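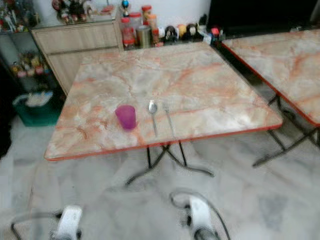
折叠桌上的紫色杯子、勺子和叉子

Esperanza你好：

又到交进展的时候了，今天是7月28日星期二，我尽量写得比上回短一点（上回那封你说你是分两次喝咖啡才看完的，哈哈）。

先说好消息！儿童房装饰画这条线，Trolis系列的4套图稿全部定下来了：小狐狸、热气球、月亮船，还有我自己最喜欢的那套字母森林。字母森林改了好多遍，主要是底色，打样出来老是偏灰，挂在小朋友床头有点闷，后来换成偏暖的米色，一下子就亮了。Ignacio Esteban那边做内框也很给力，边角包得比春天那批平整多了，背面的挂钩也换成了锯齿形的，家长自己一个人就能挂正。

你们拨的2000欧，到现在花了900，基本都在打样和画布上，票据我都扫好了放在附件里。剩下的钱我想留给包装，画框角在运输路上太容易磕了，Mateos给的护角报价还可以，我再跟他们磨一磨。

没那么顺的是Ziltilberg的寄卖。他们店里只肯先收小尺寸，大的三联画说墙面不够，得等秋天重新布置以后再谈。我有点失望，不过小尺寸已经卖出去27幅，买的大多是送新生儿礼物的，还有人问能不能印名字。这个我很想做！就是排版得一幅一幅来，价钱还没想好，你要是有主意快告诉我。

Vovton的网店页面下周上线，文案我写完了，英文那版还得麻烦你帮忙看一眼。

接下来就是赶12月的节日订单，画布要提前订，我打算八月中旬把数量报给你，到时候需要你签个字。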